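Fast Color: How Reactive Dye Holds On to Cotton

A bedspread goes through more washing than curtains and more rubbing than most clothing. It also takes light, usually on the same side, for years. For the dyer this makes it a hard case. The cloth is wide, the printed area is large, and any unevenness shows across a full bed in a way it would never show on a shirt.

Most colored cotton bedding is now dyed or printed with reactive dyes. The name refers to the chemistry. A direct dye sits in the fiber and is held by weak attraction, so each wash removes a little. A reactive dye forms a covalent bond with the cellulose. Once bonded, the molecule is part of the fiber and leaves only when the bond is broken or the fiber itself wears away.

The bond needs alkali. In printing, the paste usually carries dye, thickener, urea and sodium bicarbonate. The cloth is printed, dried and then steamed. Steam swells the fiber, the dye moves in from the paste film, and the bicarbonate turns to the stronger carbonate that drives the reaction.

Part of the dye never reaches the cellulose. It reacts with water instead and becomes hydrolyzed dye, which has the same color and no ability to bond. It stays in the cloth as loose color until it is washed out. Most complaints of bleeding in new bedding come from this fraction.

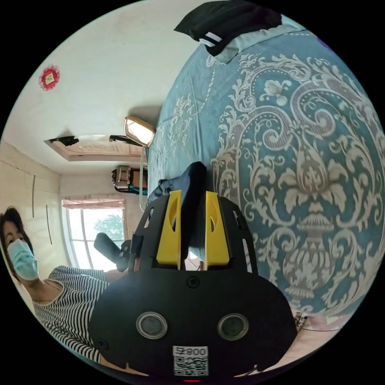 KILLUSACH, 2019-08-13

The Sillia print works runs its wash-off line in two stages. The first is a cold rinse to remove thickener, salt and alkali. The second is a soaping stage near the boil, where the hydrolyzed dye diffuses out of the fiber. The order matters. If the cloth goes hot while alkali is still present, some dye bonds can break, and loose color may settle on the unprinted ground.

Large repeats on pale grounds are the most demanding work on the line. Staining that would pass unnoticed in a small floral shows at once as a tint on cream. The works keeps a 20-meter sample length from each new design and puts it through the full range before any order is run.

Testing is done in the Lysenko laboratory across the yard. For wash fastness, a printed specimen is stitched to undyed fabric and laundered in a sealed steel container. Two results are read against a gray scale: the change in the specimen, and the stain on the undyed piece. Rubbing is tested dry and then wet, and the wet result is nearly always the lower.

Blues get extra attention. Turquoise reactive dyes are commonly built on copper phthalocyanine, a large molecule that diffuses slowly and washes off slowly. Sillia gives these shades a longer steam and a second soaping.

A new washer from Briler is due to be installed in December. It uses counterflow, with clean water entering at the exit end and moving against the cloth. The existing machine will stay in service for narrow goods.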